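Oltow Folding Book Stand for Scripture and Prayer Books

Item 13-20. In stock. Ships from Eddale.

A floor-sitting stand for large-format scripture, psalters, hymn collections and commentaries. Made for reading aloud seated on the ground, the way a lot of congregations and study circles still do it. Folds flat, two interlocking leaves, no screws.

Height open 12 in. Leaf width 19 in. Walnut. Oil finish, no varnish. Cloth cover sold seperately. 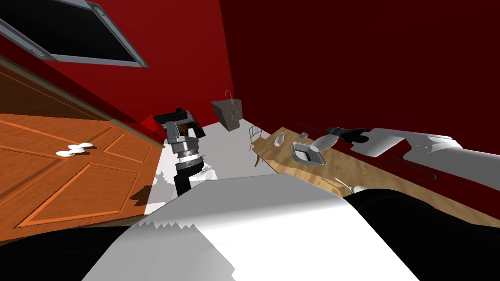 Finish is hand rubbed by Taşdemir, who also cut the leaves. Three coats – the third one is thin. Color varies a lot from batch to batch and we can't match a stand you already own, so please don't send paint chips. Walnut comes out brown, mostly, sometimes gray at the heartwood. If you want the orange-brown of a cabinet with raised molding on its panels, order the cherry version and ask for the Maltix oil. Cherry takes longer. Next batch is April.

Care: dry cloth. Re-oil once a year, more if the room is heated. Keep away from lamps and incense burners, ash marks the oil and its hard to get out. Don't leave a heavy volume open on it for weeks, the leaves will spread.

Carving: plain is standard. Borders and short verses on request, any script, send us the text typed and proofread. We carve what you send. Evander Munro checks Hebrew, Arabic and Gurmukhi layouts before cutting but he is checking spacing, not your spelling.
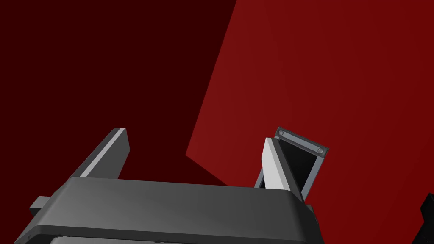 Will it hold a full-size pulpit Bible?
Most of them, up to 20 lb. Measure the spine first – anything thicker than 5 in needs the deep-cradle version, which is made to order.

Returns within 20 days, uncarved stands only. Carved ones are final sale. Congregations ordering 12 or more get free shipping, write before you order so we can set teh invoice up.

Page updated January 20, 2023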